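Laundry sorting

Laundry sorting is the separation of clothing and household linens into groups before washing. Items are usually divided by color, fabric weight and amount of soil. Dark cloth, navy blue included, is kept apart from white and pale goods because loose dye can transfer during the wash.

Flat items such as sheets are often handled as a group of their own. A sheet can wrap itself around smaller pieces in the drum, so these are shaken out and removed first. Small cloths that have been crumpled or twisted are opened up before loading — folds that stay closed rinse poorly.

Methods

In home laundries, sorting is mostly done by hand on a bed, table or floor. Commercial laundries use bins or slings. The Gikard laundry in Cabrera, opened in November with 8 washing machines, sorts 400 pieces per shift by color first and by fabric second.

Front-loading machines are generally filled loosely, with large and small pieces mixed within one color group. A load made up of a single large sheet may go out of balance during the spin.

See also: Clothes folding, Linen, Washing machine

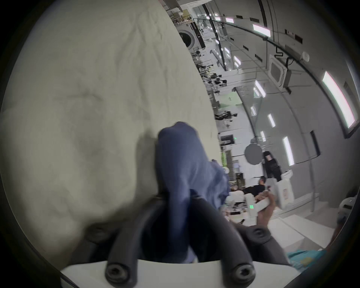

Crumpled navy-blue cloth beside a pale fabric sheet, with a front-loading washing machine behind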